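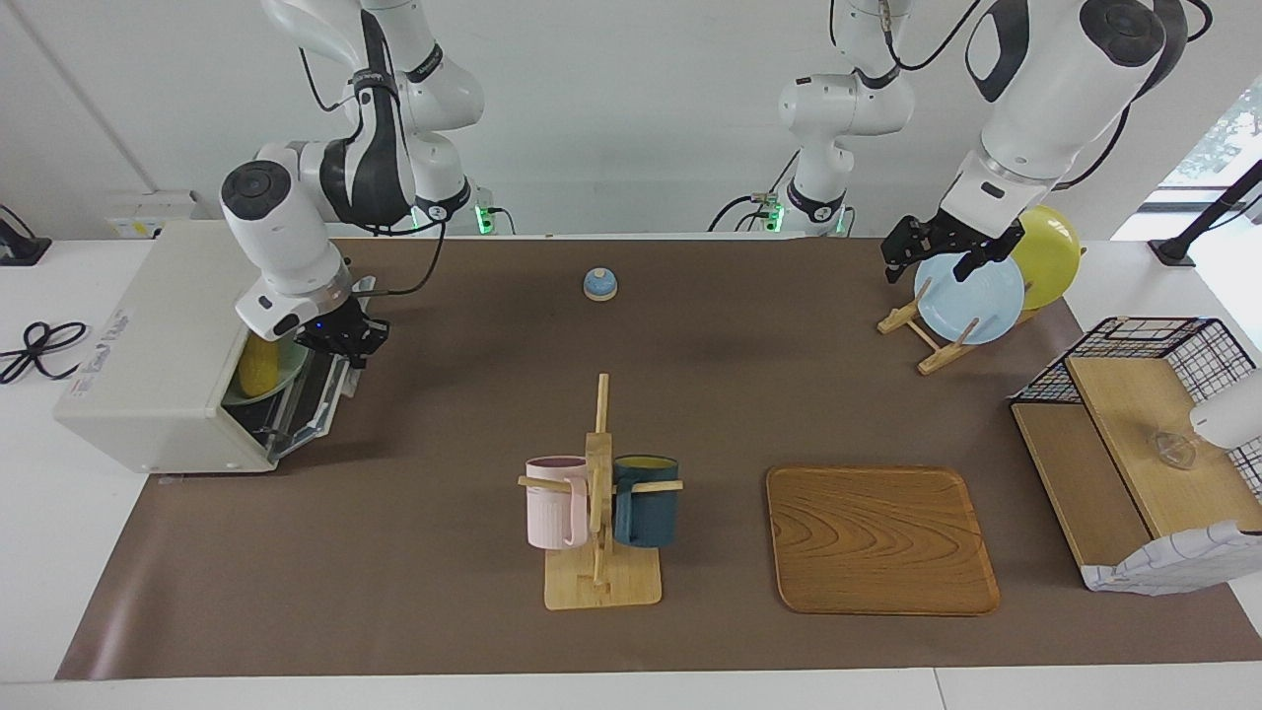

Figure 3. Table layout, small-kitchen set. Toaster oven at left, mug tree at front, dish rack at right.

3.2 Items and surface

Layout follows the Hebden protocol, with one change — brown paper over the tabletop. Paper gets replaced between blocks. Plates go upright in the wooden rack, pale blue in front of yellow. Two mugs on the tree, one pink, one dark teal. Serving tray starts empty and flat. Full item list in the Trastus appendix, 105 entries, most not used here.

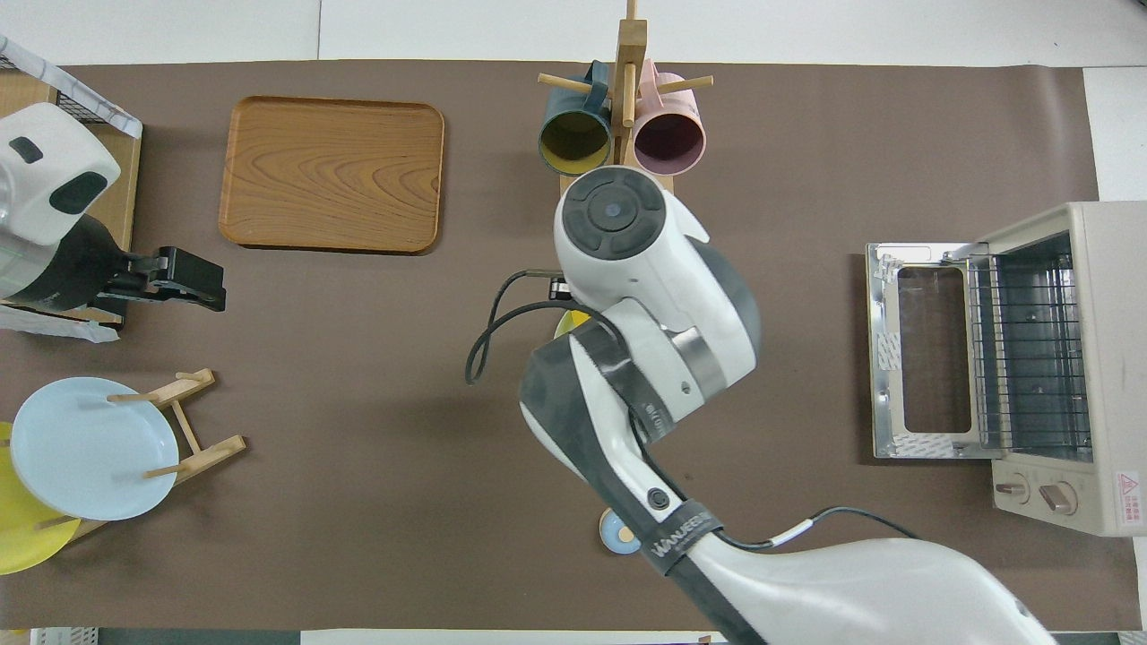
Mug order on the pegs was not fixed, and we did not code for it. Tray position matters more: too close to the mug tree and the carry path gets akward. Oven door stays open for the loading steps. We logged 375 placements in July, all with the same tray and rack. Misplaced plates were scored as errors even if they stayed upright — stricter then Hebden, so totals should not be compared directly.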